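Section 3: Setting Up the Reservation Book and Floor Plan

Welcome back. If you have reached this section, your Luvstead terminal is bolted to the host stand, it has power, and the screen shows a small blue fork. If the fork is gray, return to Section 2 and check the network cable, which the installer may have plugged into the wine fridge's outlet panel. It happens more than you'd think.

Plan on doing this before service. Doing it during service is possible in the same way that changing a tire on the highway is possible.

3.1 Drawing the dining room

1. From the Home screen, press Rooms, then New Room.
2. Give the room a name of up to 62 characters. Guests see this name on their confirmations, so "Back Room Near Dumpster" should be reconsidered.
3. Drag tables from the tray on the left into the room. Hold a corner to resize.
4. Tap each table and enter its number and its seats.
5. Press Save. The terminal chirps once.

Note: The seat number is the number of people who can eat there, with elbows. Owners tend to be optimists about four-tops. The reservation book will believe whatever you type and will go on believing it on Mother's Day.

Note: Table numbers do not have to run in order. If your staff have called the corner booth 856 since before anyone can remember, enter 856.

3.2 Setting turn times

Turn time is how long the book holds a table before offering it to the next party. The factory setting is 90 minutes for every party, a figure that suits a couple in a hurry and no one else.

1. Press Settings, then Turn Times.
2. Choose a party size.
3. Use the plus and minus keys to change the time in steps of 15 minutes.
4. Repeat for each party size you accept.
5. Press Apply to All Days, or pick single days if your Sunday crowd likes to linger over coffee.

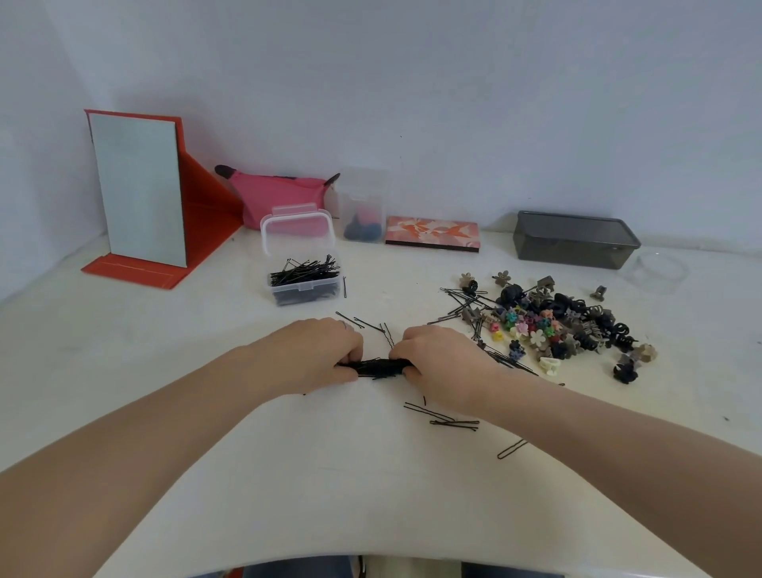 Caution: Changing a turn time does not move reservations already in the book. If you shorten the time for parties of six in January, the parties of six you booked in December keep their long, leisurely evenings. You will have to move them by hand, and you will have to be the one who calls.

3.3 Connecting the kitchen printer

The book can send a cover count to the kitchen every half hour. Chefs say they want this.

1. Load a paper roll in the Karico printer with the loose end coming up from underneath.
2. Close the lid until it clicks. Almost clicking does not count.
3. On the terminal, press Devices, then Add Printer.
4. Enter the pairing code 891 and press OK.
5. Press Test. The printer should produce a short slip that says HELLO KITCHEN.

If the slip comes out blank, the roll is in upside down. If nothing comes out, open the lid and close it again with more conviction.

Caution: Keep the printer away from the fryer. The warranty covers heat, dust and ordinary wear. It does not cover batter.

3.4 Walk-ins and the waitlist

1. Press Waitlist, then Add Party.
2. Enter the name, the party size and a phone number.
3. Quote the wait shown on the screen.
4. When the table is ready, press Notify. The guest gets a text message and has 3 minutes to answer before the name turns yellow.

A yellow name is still on the list. Only the host can remove it, and the terminal will ask whether you are sure. Look toward the bar before you answer.

Note: You may add your own padding to the quoted wait under Settings, then Wait Times. Most guests forgive being seated early.

When all four parts are done, press Open Book on the Home screen. Section 4 covers deposits, no-shows and the large party that swears it called ahead.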